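Re: old Dell tower, strip it or sell it whole?

parkbench_70
picked up a Dell desktop at the school surplus thing Tuesday, paid 19 bucks. no CPU in it. case is in good shape. want to build a cheap box for my kid out of it, or else pull the parts and toss the shell. what would you do

Nivell
Don't toss the shell. Those cases are the nice part, blue tabs everywhere, hardly need a screwdriver. Find a used CPU for the socket and your done. What's the model number? Should be a sticker somewhere

parkbench_70
sticker's half peeled. can read the service tag ok tho, will look it up tonight

yurt_dweller
I'd strip it. Dell power connectors are a pain on some of those, you can't always drop in a regular supply later. Sell the PSU and the memory, recycle the rest. 65 for the lot if you're lucky

Nivell
65?? for a used Dell supply and old RAM? no way. twenty maybe. And why replace the PSU if it works

yurt_dweller
because it'll be the first thing to die. seen it plenty. also the front panel plug on Dells is its own thing so don't plan on moving that board to another case either

Kaiwen Du
You're both skipping the obvious, look at the socket pins before anything. Bent pins = parts machine, end of talk. Lay it on its side, good light, phone zoom. Don't touch anything in there with your finger. If there's a cover over it leave it on til you have a chip in hand

parkbench_70
ok will do. any trick to the drive cage? don't want to snap the blue handles

Kaiwen Du
Squeeze both sides and pull straight. Unplug the data and power first, people forget and yank the cable. If it's stuck, stop, look for a clip on the cage itself.

vidaloca
I did one of these last August for my nephew. Cleaned it out w/ a paintbrush and a can of air, used chip off a parts site, SSD, done. He plays his block game on it fine. Take a picture of the cables before you unplug ANYTHING. mine had a front fan lead i could not find a home for, took me an hour

yurt_dweller
fine, for a kid's game box sure. I still say weigh it against a used office PC that already boots. same money once you buy chip + drive + cooler

Nivell
He has the case and the board already. and its more fun

parkbench_70
going with the build i think. no pins looked at yet, will report back.

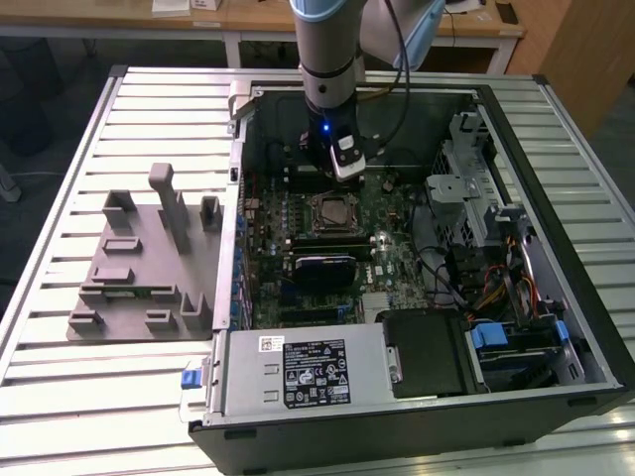 Related threads
- Will a used CPU from a parts site work in an office board
- Blue drive handle snapped, glue or replace?
- Parkier fan hub, anybody tried it
- 3000 rpm fan in a small case, too loud?
- Where to recycle dead power supplies

Contact the mods | Forum rules | Copyright Yurt Boards | Back to top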